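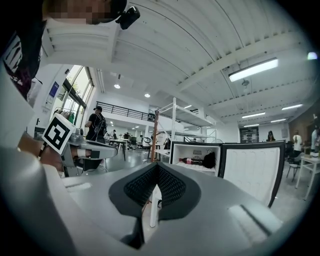

Forums > Esports > Team Management > Sponsorship

Browse New posts Members Rules Log in

Streamer signed to our team, can he wear his own sponsor on stage?

Ekaette Osagie
I help run a small esports team, Fallenton. 2 rosters, nothing huge. In September we signed a streamer as "creative partner" – he brought a headset deal with Momon. Our jersey sponsor is Zasov and they sell headsets too. Contract says exclusive "in category" but doesnt say if that covers the streamer or only players. First show match is in 6 weeks. Do we ask Zasov or just keep him off stage?

Crescencio Figueroa
Ask Zasov now, in writing. Had this exact thing with our old org. "In category" usually gets read as anyone in the jersey, so creators too. What worked for us – plain jersey on stage, his own gear on his own channel. One page side letter, both brands signed, took 5 days. Check the streamer's deal as well, some have a minimum number of public apperances with the product.
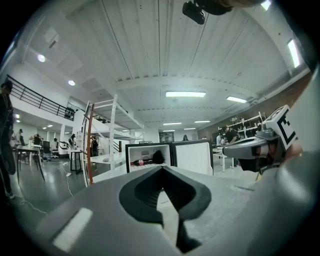 Also look at who owns the clips afterward. Ours didn't say, and we had to pull a highlights video that was doing ok (1,061 views, so no great loss).

Ibrahim
just tape over the logo lol. we did at a LAN and no one said anything. might be different if its streamed, idk

Last updated: October 11, 2019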